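Wedding Tablecloths and Linens: What I Do Before, During and After

I have been lending, washing, pressing and packing tablecloths for other people's weddings for longer than I care to add up. It began with my cousin's reception at the grange hall in Tolden, where the rental place sent the wrong size and I drove home at 8 in the morning to raid my own linen closet. After that, the phone just kept ringing! So I finally typed up the notes I keep taped inside that closet door.

Measure the tables yourself

Please don't trust the hall's website. Tolden's says every table is six feet long and I have personally wrestled with two that aren't. Take a tape measure along when you go for your walk-through, write the sizes on your hand if you must, and ask whether those tables will be the same ones on the day. For the drop I like ten inches for a casual party and all the way to the floor for the head table, the cake table and anything you plan to hide boxes under (you will want to hide boxes under something).

Wash new cloths before anyone sees them

Straight out of the package they're stiff and they have those creases that laugh at an iron. One cold wash with half the usual detergent, no fabric softener. Softener leaves a film and then the cloth won't soak up a spill, it just lets the punch roll into somebody's lap. Anything red or navy goes in by itself the first time, and I toss in an old white sock. If the sock comes out pink, wash again until it doesn't.

Ironing, or mostly not ironing

I iron damp. Take the cloth out of the dryer while it still feels cool and a little heavy, fold it once the long way with the wrong side out, and press from the middle toward the hems. My board is hopeless for this so I lay two bath towels over the dining table and use that. Then I roll the cloth around a cardboard tube from the fabric store and stand it up in the corner. If you don't have tubes, ask at the fabric counter near closing time. They throw them out by the armload, and mine at Ulton let me have 5 in one go.

For the wrinkles you find when you get there, a spray bottle of plain water and the flat of your hand will do more than you'd think. Mist, smooth, walk away and do the centerpieces. It'll be better when you come back.

Keeping it on the table outdoors

Clips are fine but they show in every photograph. What I like is a row of washers slipped inside the hem, with a couple of stitches on either side to keep them from sliding. Two at each corner and one in the middle of the long sides. Take them out before you wash! I forgot once and it sounded like a hailstorm in there for a full cycle.

A rubbery shelf liner under the cloth also helps on those slick folding tables, especially where kids will be sitting.

Checks or plain?

I get asked this constantly. Plain white is lovely and it shows every single crumb. Red and white checks hide a great deal, they look cheerful at a rehearsal dinner or a backyard reception, and you can find them secondhand all year. With checks you do have to line the pattern up with the table edge, or it'll bother somebody all evening (me). Put a woven screen behind the table and the whole corner looks pulled together, with no need to hang anything on the wall.

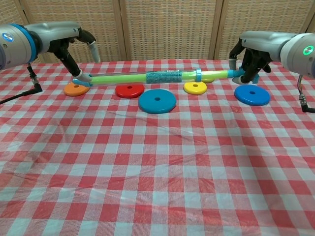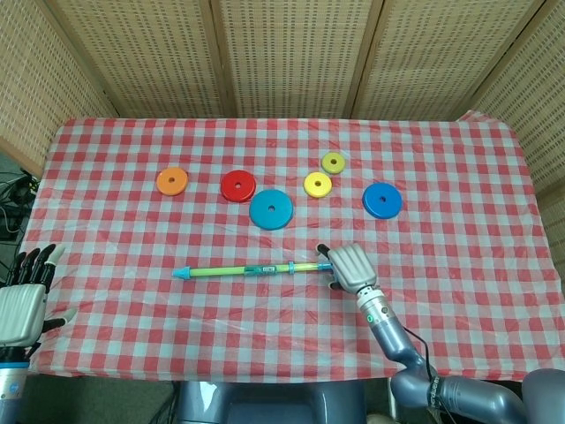
Spills, in the order I meet them

Red wine: blot, don't rub, then club soda, then blot again. At home, stretch the spot over a bowl, hold it tight with a rubber band and pour very hot water through it from a bit of a height. Do check the care label first. That's for cotton and linen, and I wouldn't try it on anything delicate.

Candle wax: leave it alone until it's hard. Put the cloth in the freezer for an hour, crack off what you can with the back of a butter knife, then lay a brown paper bag over the rest and go over it with a warm iron. Keep moving to a clean bit of paper.

Frosting: scrape, cold water, dish soap. Hot water melts the butter farther into the weave, and then you've got a ring.

Lipstick on napkins: dish soap again, worked in from the back with an old toothbrush. And look at every napkin before it goes in the dryer, both sides, with your glasses on. Once a stain has been through the heat it's more or less family.

Packing up at the end of the night

Shake everything out over the grass. Dry cloths go in one bag, damp ones in another, and never in plastic overnight. I use old pillowcases with a safety pin through the top. If you really can't wash until later, hang the damp ones over the shower rod or a couple of chairs, even if it's midnight and your feet hurt.

Count your napkins before you leave the hall too. There will be one in the flower buckets and probably one in the diaper bag of somebody who has already driven off.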